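Resampling by contact, second pass

5/15/20

Reran the sorting policy with demonstrations resampled around gripper closure instead of at a fixed rate. Training set is 43 episodes, same as before. Failures over 20 rollouts dropped from 5 to 4, which I would not call a result. Maritza Llanos thinks the closure threshold is too loose, and the logs agree with her. 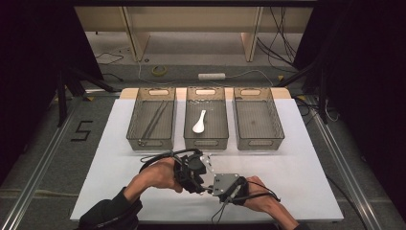
Long, thin objects dominate the remaining error. Closure timing matters more for them than for anything round. With the tongs lying diagonally in the left bin, the grasp angle has to be settled before the fingers get low. Next pass: tighter threshold, same seeds.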